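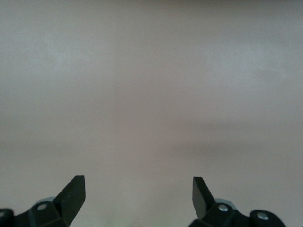
**Puver Public Library — Makers & Menders Club**

I got to the Histard open day a good half hour early, so I ended up standing in the lobby with a paper cup of coffee and one of the people who runs the robot lab there. She'd been up since five, she told me, and she was on her second breakfast. I asked if we could just start talking and she said sure, as long as I didn't mind her eating.

I wanted to know what she does all day, because "robot operator" on a name badge didn't tell me much. "Mostly I teach arms to pick things up," she said. "I drive the arm by hand, it records what I did, and then I do it again. And again! On a good day I get through 210 tries. On a bad day a cable comes loose and I get 45 and a headache."

She took me through to the demo room before the crowd came in. There's a screen on the wall that shows the view from the little camera on the arm's wrist, so you get the two black fingers poking up from the bottom and whatever lies past them. I loved this screen. When the fingers are open with nothing between them, it's all gap and plain grayish surface, kind of dusty pink in places, and I stood there staring at it far longer than made sense. She said visitors always go for the big arm first and then drift over to the screen and stay there.

"You have to learn to think from the wrist," she said. "Your own eyes tell you the cup is right there. The wrist camera says no, you're still way off. After a month or so I quit looking at the arm at all."

The fingers have flat, blunt tips, and I asked about that (I'd pictured something more like a claw). She said they've tried a bunch of shapes and keep coming back to plain ones. "Flat is boring and flat works. I can pick up a spoon with flat. I can pick up a sock. We had these fancy curved ones from Gittins for a while, and they were great on apples and terrible on everything else."

Then the doors opened and it got loud — lots of kids, lots of strollers. By her clicker, 113 people came through before lunch. The deal was that anybody could take a turn at the controls, two minutes each, and try to move a foam block from one tray to another. I took a turn too and it went badly. I kept closing the fingers too soon, and then I got nervous and left them open and just kind of hovered. A boy who was maybe eight went right after me and did it on his first try. He didn't even look pleased with himself, he just handed back the controls and went off to find the cookies.

I caught her again in the afternoon, once things had thinned out, and asked what people ask her most. "Will it do my dishes," she said, laughing. "I tell them it can pick up a plate. Then they want to know how long it takes, and I tell them that too, and they go home happy with their own two hands."

And what does she wish they'd ask? She had to think about that one. "What it's bad at, I guess. I could talk for an hour. Anything shiny. Anything see-through. Plastic bags, oh my gosh. I spent most of June on plastic bags."

She's hoping to have the next round of recordings done on the Ultden, the smaller arm they keep by the window, which is lighter and a lot less tiring to drive. It wasn't running while I was there. She says it will be for the fall open day, and that they'd be glad to have our club come as a group if we can keep it to around 20 people. I've put a sign-up sheet by the soldering bench. Bring a water bottle, and wear shoes you can stand in, as there were hardly any chairs.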